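On 25 Jan 2020, Anora wrote:

> Has anyone on the list kept sourdough starter in the fridge for longer than a month? Mine is going on five weeks and there is gray liquid on top. I hate to throw it out. Also, is it worth paying for the Stevance flour or does the store brand do the same job?

Anora, pour the liquid off and feed it. I left mine from July until the end of summer one year and it came back after three days on the counter. The first feeding did almost nothing. Don't judge it by that one.

If you see pink or orange streaks, throw the whole thing out and wash the jar. Gray liquid is only a hungry starter.

On the flour, I use Stevance whole wheat for feeding and the cheap white for the bread itself. A starter doesn't eat much. One bag lasts me up to 5 months.
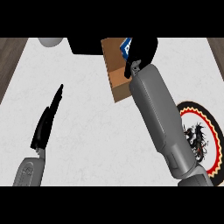

*Posted by Valentin Ruchti to the Mulligan bread list*

For the loaf I bake most weeks it's 628 grams of flour, and I hold the water back a little in damp weather. I knead on the bare counter with no extra flour - a wet hand and a scraper are enough. It sticks for the first few minutes and then it lets go.

Someone asked last month about smaller loaves. I haven't tried going under 300 grams of flour. The crust gets thick before the middle is done, at least in my oven, which runs hot at the back.

I still have dried starter in envelopes if anyone wants some. Write to me off the list with your mailing address.

Valentin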